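## Breakfast table tips that save my mornings

I love a slow Saturday breakfast, and I love it twice as much when the table is easy to set and even easier to clear! We have a small round table, so everything on it has to earn its spot. A few habits that work for us:

- **Big plate first.** Put down the dinner plates before anything else, then fit the shared dishes along the far side.
- **Toaster on the table.** Ours has a short cord, so it goes on the side by the outlet. Unplug it before you wipe up crumbs, always.
- **One oval platter for the cold things.** Ham, sausage, a carrot slice, some lettuce. Everybody picks and there's just the one dish to wash.
- **A coaster for every can.** Cold cans sweat, and a light wood finish will show a ring by lunchtime.
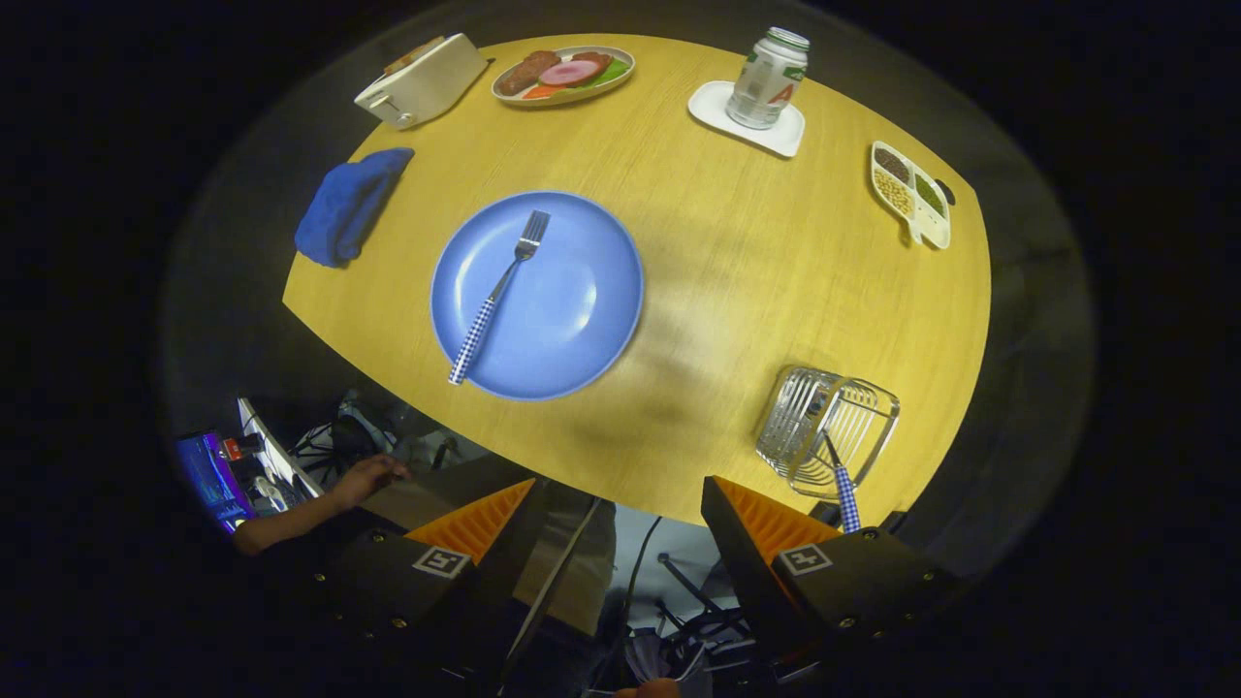
Divided trays are my other big love. Grains and seeds stay apart, you can see at a glance what's running low, and it all goes straight from the shelf to the table. I soak nearly 200 grams of soybeans on Friday night – cover them with 1000 ml of water, they drink up a lot more than you'd think!

Then there's the wire rack. Use it for toast if you like (it stays crisp that way), or stand clean forks in it to dry. Gingham handles like the ones on our forks are so cheerful, but check whether yours can take the dishwasher. I wash mine by hand.

Keep a cloth within reach, too. Any old one.

– Rhea Maglaya, Nov 29, 2025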